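Questions we get about sorting and keeping small parts

This page is for members of the Govwood repair room in Citelham. If your question is not answered here, please write to Kacper Jasińska or ask at the desk.

**Must I use a mat when I take something apart?**

Yes, please. The tables are white and they show every scratch. A mat also stops the small round things from rolling to the floor. When you finish, shake it over the bin and hang it back.

**Which mat should I take?**

For bicycle work the small ones are enough. For car parts take a large brown mat, which leaves only a margin of table at the sides. We have 2 of these, so please do not keep one overnight.

**How should I lay out the parts?**

Put them down in the order they came off, with some space between them. Keep one side of the mat free for the parts you are working on. Rings that look the same can be put close together, but do not make a pile of them.

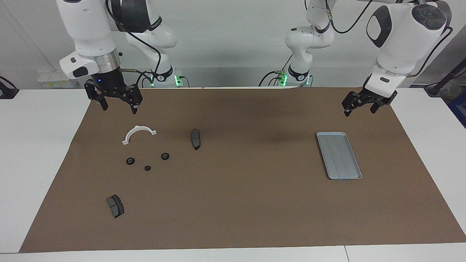 *Brake pad, white plastic arch and three black rings on a large brown mat.*

**Can I put a used brake pad directly on the mat?**

You can, but wipe the metal plate first. Do not touch the friction surface with oily fingers, and do not blow the dust away – use a damp cloth and throw it in the closed bin. Old pads go to the metal box near the door.

**I have found a plastic part and I don't know what it belongs to. What now?**

Leave it in the tray "Unknown" with a paper label: your name, the table, and what you were repairing. Please don't throw it away, even if it looks broken. Small tabs at the ends usually mean that it clips into something bigger, and the owner may come back for it.

**Where do I find new rings and washers?**

In the Borkowska drawers, along the wall. There are 70 drawers and the sizes are written on the front. If you cannot read a label, compare with your old ring before you take a new one. We bought a mixed box of over 1000 pieces from Gergate, and not all of them are sorted yet.

**May I leave my parts here until the next visit?**

Yes, in a closed box with your name on it. Boxes stay on the lower shelf until the end of the month. If you need more time, tell us and we will put a second label on it.

**What is the code for the parts cupboard?**

It is 2049 for all members. Please turn the dial back to zero after you close the door.

Last changed: September 2018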